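The Glove Shift

The landlady at Erenness had been promised a machine that did chores by January, and by January she had one, in the sense that she had a table, two grippers and an invoice from Sellthorpe for 2000.
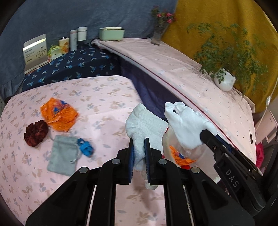 "It's learning laundry," said the man from Sellthorpe.

"Which part?"

"Gloves."

She had run the guesthouse for 22 years and had never thought of gloves as a part. Sheets were a part. The thing that lived in the dryer filter was a part. She pulled up a stool anyway and watched, the way you watch a nephew park.

The trouble, he explained, was pairs. A glove alone was a solved problem. Put 2 of them together and you had a relationship, and the software was still working on those. So far it had made 193 attempts, and he was pleased with the trend.

"My mother could do this while shouting at someone," she said.

"Your mother had a lot of training data."

She thought this over and decided it was nearly polite. At four o'clock he went out to take a call from the Nyberg office, who wanted to know if the thing could do towels yet – they had already printed the brochure. She could hear him through the door, saying "soft goods" in a careful voice.

She looked at the gloves for a while. Then she reached over, rolled one into the other and sat back down with her hands in her lap.

When he came in he stood very still.

"Did it do that?"

"I was looking at the kettle," she said.

He wrote down 194.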